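The Wakordale cover cloth is back in light blue, and we're so happy with it! It's a light, printed throw for the foot of a bed, a folding table or anywhere you sort, snack or wrap things and would like the quilt underneath to stay clean.

## Why we like it

Luana Dantas drew the print, small flowers scattered with plenty of plain blue between them, so it's pretty without being busy (you can still find a hair clip on it). Crumbs shake off out the window, and the whole thing goes in a cold wash with your sheets.

It's also wonderful for those little odds-and-ends piles every bedroom collects. Fruit nets, snack wrappers, a couple of walnuts, that scarf you meant to fold: tip it all out, keep what you want, gather up the corners and carry the rest to the trash.

Light blue cloths with odds and ends on them:

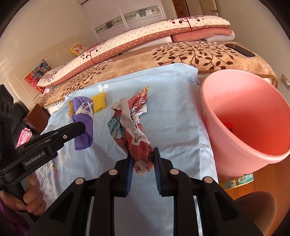
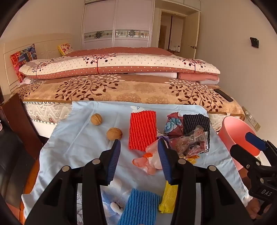 ## Size and care

- Width: 156 cm
- Length: 243 cm
- Wash cold, line dry, warm iron on the back
- Comes in packs of 2, folded flat

There's a shorter one too, 91 cm long, which fits a crib or a desk. Same print, same hem. Melina Triantafyllou does our hems and she has switched to a double stitch at the corners, where the old ones used to go first. My own has been through the wash every week and the corners still lie flat!

The blue softens a little over the first few washes. If you want your two to match, wash them together from the start.

## Ordering

The full size ships now. The shorter one is back in August, and Ziad Sabbagh keeps the waiting list, so send him a note through the order form with the color you're after. Light blue goes fastest, but the gray is lovely as well.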